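**1/** So I have been promising a few of you a proper thread about learning to swim as an adult, and as it's 2 April 2021 and the pool at Predthorpe is still shut, I have no excuse left. Put the kettle on, it's a long one.

**2/** I was 41 when I started. I'd grown up an hour from the sea and had always been the one minding the bags. You get very good at minding bags! People are grateful, and they bring you ice cream, and the years go by.

**3/** My first lesson was in January, which I don't recommend for the walk home but do recommend for the quiet. There were five of us in the shallow end and we all held the rail as if the building might tip over.

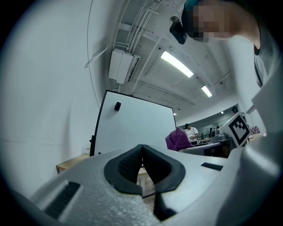
## The breathing bit

**4/** Most of the first month was blowing bubbles. I felt a complete fool for two lessons and then I rather loved it. Breathe out under the water, slowly, through your nose, and come up with empty lungs ready for the next one. I had been holding my breath and wondering why I was always gasping.

**5/** If you're practising at home, a washing-up bowl does the job. Mine sat on the kitchen table most evenings, next to the post. My daughter would walk through, say "evening, Mum" to the back of my head and carry on to the fridge.

**6/** Floating took longer. My legs sink, they always have, and I've made my peace with it. What helped was looking straight up at the ceiling lights and letting my ears go under - I'd been craning my neck to keep them out.

## Lengths, and what to bring

**7/** My first whole length came in the tenth week. It was not pretty, and there was a bit in the middle that was mostly dog, but I touched the wall at the far end and had a small cry into my goggles.

**8/** I've kept a tally in the back of my diary ever since, and it stood at 566 lengths when the pool closed. I know there are people who do that in a fortnight. I think of every one of mine very fondly.

**9/** As for kit, you need less than the shops would like. Goggles that fit, a costume that stays put, a coin for the locker (ours are fussy and only take the old basket tokens on the left-hand side, so ask at the desk) and a towel you don't mind leaving on a bench. 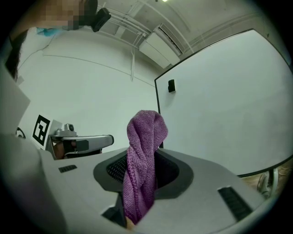 **Hanna Koval:** I've been putting off booking for three years and it's the deep end that frightens me. Did they make you go down there straight away?

**10/** Oh Hanna, no, not for months! I stayed where I could stand until I was properly bored of it, and then the teacher walked along the side next to me the first time. Do put your name down - they're keeping a list for when the doors open, and the beginners' group fills up quickly.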